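Flarton to Vote on Donut Hours

FLARTON – Town council members will decide in February whether a bakery may sell donuts before sunrise, a question that has so far taken up more meeting time than the bridge.

The trouble began when Eleni Janevski, owner of Popescu Bakery on Mill Street, asked to open at 4:30 in the morning. Flarton has a rule from its streetcar days that bars "the sale of sweet goods" before 6. Bread is fine at any hour. So are bait and motor oil.

Janevski said she had been selling to the early shift from Sellby for years without knowing she was a criminal. "They want a donut and a coffee," she said. "I can legally give them a rye loaf and a coffee. They don't want the rye loaf."

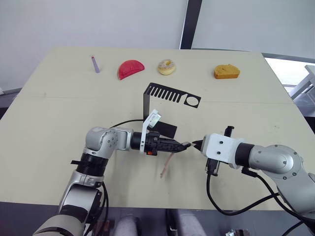

The rule does not say what counts as sweet, and the council spent much of its last session trying to settle the matter. Cake was ruled sweet without debate. Corn muffins were sent back for further study. Council member Arben Ivanov asked about cinnamon raisin bread and was told by the town attorney, Edin Radonjić, that he would rather not say on the record.

The fine for breaking the rule is $2, set when that was real money. Fixing the rule will cost the town $800 in legal notices and printing, a figure Ivanov read aloud twice.

Not everyone favors the change. Fatos and Mimoza Dumitrescu, who live above the bakery, told the council they have nothing against donuts but a good deal against truck doors. Mimoza Dumitrescu brought a log of slammed doors covering 30 mornings. Her husband, asked if he had anything to add, said he had slept through most of them.

Janevski has offered to move early pickup to the back lot and to keep the couple in apple fritters. Radonjić advised the council not to write the fritters into the ordinance.

The vote is set for 7 p.m. at town hall. Refreshments will be served.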